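Sugar packet

A sugar packet is a small paper packet holding a single serving of sugar. Packets are common in restaurants, coffee shops, hotels, trains and offices, where they are set out in bowls or racks or handed over with a drink. They are also sold in boxes for home use.

Shapes

The two main shapes are the flat packet and the stick. The flat packet is a rectangle sealed on all sides and is the usual form in American diners. The stick is a long, narrow tube, opened by tearing off one end or, in some designs, by snapping it in the middle. Sticks take up less room in a cup or dispenser and pour in a thinner stream. Cubes wrapped in paper, usually two to a wrapper, are an older form still found in parts of Europe.

Materials

Most packets are made of paper with a thin inner coating that lets the seams be sealed with heat and keeps moisture out. The coating makes the packets hard to recycle with ordinary paper. Uncoated and compostable papers are available, but sugar stored in them tends to clump sooner in humid rooms. Unbleached brown or beige paper is often chosen for raw and cane sugar, while white paper is more common for refined sugar.

Printing is done on the roll before the packets are formed. Small print usually covers the contents, the net weight and the name of the packer.

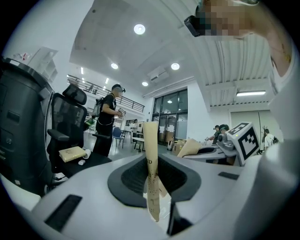
Filling and packing

Packets are made on form-fill-seal machines. A roll of printed paper is folded or wrapped into shape, sealed along its length, filled with a measured dose of sugar, then sealed across and cut. Stick machines run several lanes side by side from one wide roll, which is slit into strips before forming.

The packer Winen, which supplies cafes and hotel chains, ships flat packets in cartons of 828 and sticks in cartons of 706. Its Eneo line uses uncoated paper and is packed in inner bags of 30 to slow clumping after the carton is opened. Movonari, a smaller packer, sells mixed boxes with white sugar, cane sugar and sweetener in separate sleeves of 10.

Serving size

The amount of sugar in a packet varies by country. American packets commonly hold between 2 and 4 grams, close to a teaspoon at the upper end. European sticks and packets have often been larger, though many packers have reduced the weight.

Collecting

Collecting sugar packets is known as sucrology. Collectors sort packets by country, packer, theme or series, and many empty them through a small slit in the back so that the paper can be kept flat. Full packets attract insects and may stain. Numbered sets, such as the Bang series of railroad stations, are usually traded complete.

See also

Sugar cube
Sugar bowl
Sachet
Coffee creamer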